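Pakbridge two-arm packing cell now open for orders

PLOKHOLM, Thursday, September 4, 2025 – Pelten has opened orders for Pakbridge, a tabletop packing cell with two robot arms for small food packers and distribution centers. The cell picks flat and pillow-type packets from a work surface and stands them in bins.

Pakbridge is sold as a complete unit: aluminum frame, table, two arms with parallel grippers, and control software. It is intended for short runs and mixed packs, where product changes often and a full packing line would sit unused for much of the week.

"Soft packets slide, fold and land face-down, and most small packers still sort them by hand," said Hjørdis Fjeld, product manager at Pelten. "We built the cell around that job first. Boxes and jars came later."
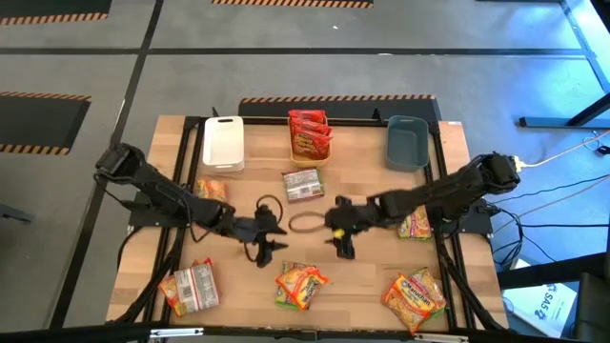

Pakbridge work surface with ramen packets and three bins along the back edge.

The two arms share one work area and can be set to work on the same bin or on separate ones. Bins are not supplied, and customers may use the ones they already have. New products are added by showing the cell sample packets, and the operator can save each setup under its own name.

Farina, a distributor of dry goods, has had a cell on trial since June. "We use it on noodles and soup mixes," said Sandro Palumbo, operations manager at Farina. "Changing from one to the other is done by the shift lead. The arms are slower than our best people, but they run through lunch."

Farina has ordered two more cells for its returns department.

The base unit is listed under order number 1352. Delivery is 90 days from order, and installation and operator training are included in the price. A service plan is available separately.

Press contact: Osvaldo Carbone, Pelten, Plokholm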